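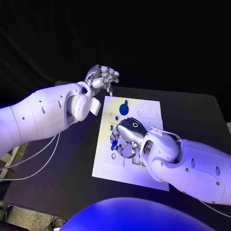 白い台板と型抜き部品の並べ方

Pirkia 組立資料 > 作業準備 > 部品の配置
最終更新:9月23日

対象は、平板部品、輪郭部品、つまみ付き部品が混在する小型キットである。暗色の天板に白い台板を1枚置き、その上で部品を仕分けてから所定の位置に収めるまでの手順を記す。接着と塗装は扱わない。

用意するもの

・暗色の天板を持つ作業台
・白い台板または厚手の白い用紙
・背景用の黒い布
・部品表(Index の最新版)
・油分を含まない乾いた布
・角度を変えられる照明
・メンディングテープ

1. 天板の準備

天板を乾いた布で拭く。目に見えない粒でも、台板の下に入ると板がわずかに浮き、部品を押したときに沈む。拭き終えたら手のひらで一度なで、引っかかりがないことを確かめる。

台板は天板の中央に置く。手前の縁から台板までは50 mm以上あける。配線は台板の下を通さず、天板の左右から外へ逃がす。余長は台板にかからない側でゆるく曲げておけばよい。

台板の位置が決まったら、奥側の二隅をテープで留める。手前側は留めない。四隅を留めると、台板が反ったときに中央が持ち上がることがある。

2. 部品の照合

部品は袋ごとに開ける。複数の袋を同時に開けると、輪郭の似た平板部品の区別がつかなくなる。Murkley シリーズの拡張袋を併用する場合は、基本袋の照合が終わるまで封を切らない。

部品表の番号順に一つずつ確認し、欠品があればその時点で作業を止める。部品番号997は予備の平板であり、欠品の扱いにはならない。

型抜きの切り残し(バリ)は、配置の前に取り除く。刃を部品の面に対して平行に当て、一度で切ろうとせずに薄く削る。削りかすは台板の上に落とさないこと。

3. 配置

基準にする部品を最初に決める。寸法が大きく、形が回転対称に近いものが適している。平板や輪郭部品は向きを変えると別の部品に見えることがあり、基準には使いにくい。
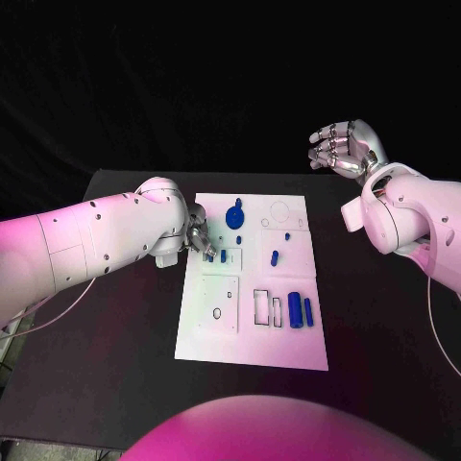
配置の良し悪しは、離れた位置から見て部品を拾い分けられるかどうかで判断する。白い台板に白い平板を載せると境界が弱くなるため、色のある部品を目印として使う。写真の台板では、左上の区画にある青い丸い部品がその役目に向く。歯車に似た形で、上に短いつまみが立っており、台板上の青い丸物の中ではもっとも大きい。平板の位置を伝えるときも「青い丸物の右」のように指定すれば取り違えが減る。台板は少し斜めに置かれているが、位置の指定は天板の縁ではなく台板の辺を基準に読む。

基準部品の次に置く順序は以下のとおり。

(1) 輪郭部品。内側が抜けているため、先に置いて中の空間を確保する。
(2) 平板部品。輪郭部品の内側に入るものと、外に置くものを分ける。
(3) 残りの小部品。平板の上には重ねない。

隣り合う部品の間隔は6 mmを標準とする。指先で縁をつまむ場合は、これより広く取ってもかまわない。

4. 照明と背景

照度は台板の中央で400 lxを下限とする。白い面は照明の色をそのまま拾うので、色の付いた光の下では部品の白と台板の白を色で見分けようとしない。2番目の写真では台板が桃色を帯び、中央に向かって緑がかった淡い白に変わっている。このような条件では、縁に出る影と部品の輪郭で判別する。影が弱い場合は照明を低くし、斜めから当てる。 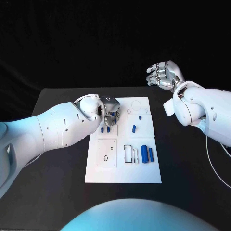

背景布は、台板の奥の縁と視線が重なる範囲を覆うように張る。光沢の少ない布を選び、下端を天板より低い位置まで垂らす。張りの強さは、しわが完全に消えるところまで求めなくてよい。写真の黒い布にも折れ跡はあるが、黒に沈んでかろうじて見える程度であり、この状態なら部品の輪郭を読む妨げにならない。折れ跡が白い筋として目立つときは、布よりも照明の向きを先に直す。

5. つまみ付き部品の扱い

つまみは持ち上げるための突起として使い、横方向の力をかけない。真上から挟み、垂直に上げ、垂直に下ろす。台板の上を滑らせると隣の輪郭部品を押し動かすおそれがある。

下ろした後、つまみから指を離す前に部品の縁が台板に接していることを確認する。片側が浮いている場合は押し込まず、いったん持ち上げて下の異物を調べる。

6. 作業後の確認

・部品表の全番号に確認印があるか
・部品同士が接触していないか
・台板の奥側のテープが浮いていないか
・切りかすが天板に残っていないか

翌日まで置く場合は、台板全体を覆える浅い箱を伏せておく。布を直接かぶせると小部品が繊維に引っかかる。

よくある不具合

台板が手前にずれる
天板に油分が残っている。部品をすべて外し、1の拭き取りからやり直す。テープの追加では直らない。

輪郭部品に平板が入らない
表裏の取り違えか、内側のバリが原因である。平板を裏返して試し、それでも入らなければ内側の角を点検する。

部品表と形が一致しない
旧版の部品表を参照していないか確認する。2月に番号の振り直しがあり、それ以前の版では平板と輪郭部品の番号が入れ替わっている。

関連項目
・Pirkia 部品の洗浄と乾燥
・Murkley 拡張袋の番号対応
・台板の反りの直し方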